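Veio da madeira

Veio é o nome dado ao desenho e à orientação das fibras visíveis na superfície da madeira serrada, rachada ou polida. O termo abrange dois aspectos que os marceneiros costumam separar: a direção das fibras em relação ao eixo da peça, que influi na resistência e no modo de cortar, e o desenho propriamente dito, formado pelos anéis de crescimento, pelos raios e pelas variações de cor.

Em português usam-se também as palavras fio, grã e figura. Em textos técnicos, grã designa em geral a direção das fibras e figura designa o aspecto decorativo. Na linguagem corrente, veio serve para as duas coisas.

Origem

As árvores de clima temperado formam a cada ano uma camada de lenho inicial, mais clara e porosa, e outra de lenho tardio, mais escura e densa. A alternância das duas produz as linhas que se veem numa tábua. Em muitas espécies tropicais os anéis são pouco nítidos, e o desenho resulta sobretudo da disposição dos vasos e do parênquima.

A diferença entre cerne e alburno acrescenta contraste. Nós, feridas e ataques de fungos desviam as fibras e podem deixar manchas de contorno irregular.

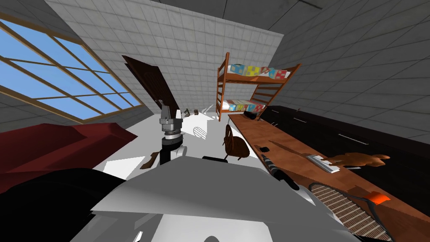
Tipos de grã

Grã direita: as fibras correm paralelas ao eixo do tronco. É a mais fácil de aplainar e a preferida para portas, caixilhos e peças estruturais.

Grã espiralada: as fibras enrolam-se em torno do eixo. As tábuas tendem a torcer durante a secagem.

Grã entrecruzada ou revessa: a inclinação das fibras inverte-se em camadas sucessivas. É frequente em madeiras tropicais e dá às faces radiais um aspecto listrado.

Grã ondulada: as fibras formam ondas regulares, apreciadas na construção de instrumentos de corda.

Influência do corte

O mesmo tronco dá desenhos diferentes conforme o plano de serragem. O corte tangencial produz arcos e chamas largas; o corte radial, linhas quase paralelas e, no carvalho, manchas brilhantes causadas pelos raios.

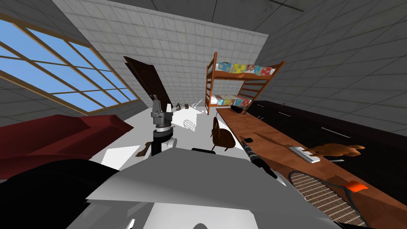

O corte radial desperdiça mais material e exige mais trabalho, mas as tábuas empenam menos. Na serração Trevaskis, em Hikgate, o livro de encomendas distinguia os dois cortes e reservava o radial para tampos e gavetas. Lachlan Grimshaw, que estudou esse livro, contou nele 1135 encomendas, das quais 200 pediam corte radial – quase todas para mobiliário.

Imitação

A pintura de veios sobre madeira barata ou gesso é praticada há séculos. O pintor aplica um fundo opaco e, sobre ele, uma velatura que trabalha com pentes, pincéis e panos. O manual de Gertraud Tanner descreve 30 acabamentos, com receitas para nogueira, mogno e pinho.

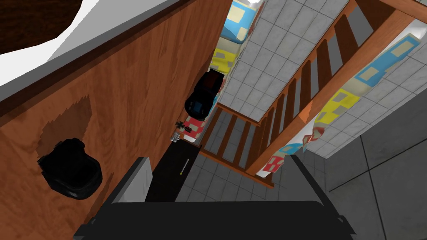
Superfície com veio castanho-alaranjado e mancha mais escura.

Desde o século XX predominam os papéis decorativos impressos e, mais tarde, as texturas digitais. Nestas, o defeito mais comum é o estiramento do desenho quando a imagem é aplicada a uma face de proporções diferentes.

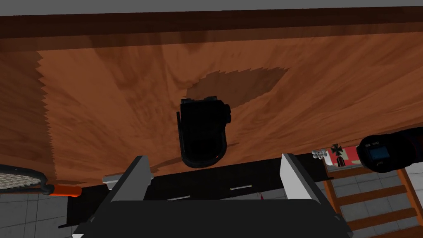
A repetição visível do padrão é outro problema conhecido, atenuado com o uso de várias imagens de base.

Ver também

Anel de crescimento
Folheado
Marchetaria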